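Furstead Workshop Notes
Home | Notebook | Bench Log | Parts | People
Search this notebook Go

June 1, 2021

Plates again. I had hoped to be finished with plates by now, but the odd set from the Nernville box has been put into service and somebody has to write down how it behaves, and Tracey Furnival has discovered a prior engagement with the label printer.

The question is what order they come out of the wire rack and on to the table. Left to myself I take whatever is nearest and end up with a heap that rocks. Tracey wants large and flat at the bottom, fancy edges on top. I said a wavy rim is a poor thing to balance anything on. She said that was her point, and had I been listening. 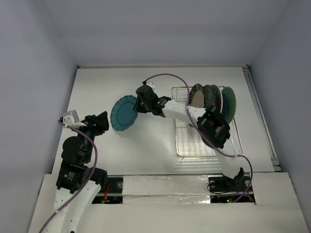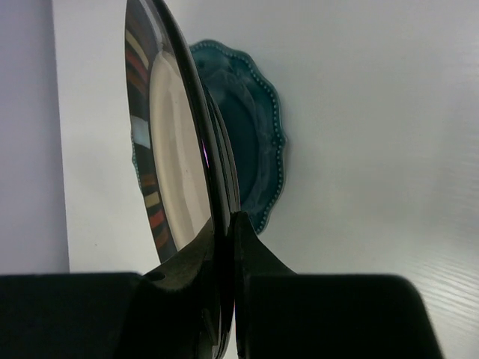 The teal one remains the diva of the set. A scalloped edge looks very well in a shop and is a nuisance everywhere else, as you never quite know whether you have hold of a crest or a dip. The patterned one with the cream middle is much easier company, though the dark glossy rim shows every fingerprint and I have now wiped it more often than my own dinner service.

Other business:

Rack wants to sit square to the back wall. If it creeps round, so do the plates, and then I get blamed for the plates.

Leinonen cloths are hopeless on dark glaze. Fluff everywhere. Back to the old tea towels.

Dark green and dark grey are the same plate as far as I'm concerned before coffee. Tracey disagrees and has put them on separate lines in the sheet.

Item 51 in the crockery list still says "bowl, misc." Whoever wrote that, I know your handwriting.

To do: ask about the Cliltesora side plates, find the good towels, get the label printer back.

Contact the workshop | © Furstead | Back to top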